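Subject: Re: [gardale-gardeners] Starting seeds from saved tomatoes?
From: Khanyisile Modise
Date: 2020-01-01

Hi Pak-hei and everyone,
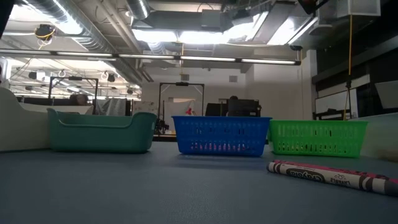 Yes, please save your own! I've done it three seasons running now and I'm completely hooked. Squeeze the seeds and their jelly into a jar, add a splash of water, and leave it on a windowsill until a skin forms on top (it will smell awful, so maybe not the kitchen). Then rinse in a sieve and dry them on a plate — paper towels stick like glue and you'll be picking at them for a week.

Pak-hei Lui wrote:
> I kept a handful of the Prudmont tomatoes from August and froze
> them whole. Are the seeds inside still any good? And do I need
> to worry about them crossing with the cherry ones next to them?

Frozen whole might be fine! I'd test a few before you give up a tray to them. Put 10 on a damp coffee filter inside a sandwich bag, keep it somewhere warm, and look after a week. If half of them sprout, just sow thicker.

As for crossing, most modern tomatoes pollinate themselves before a bee gets near them. The big old potato-leaf types are the ones I'd bag. My row at Kong Street was 30 feet from the cherries and came back true, every plant.

I have way more Pramen pepper seed than I can use, some 300 of them, so write me off list if you want a packet. They're late but so sweet!

Khanyisile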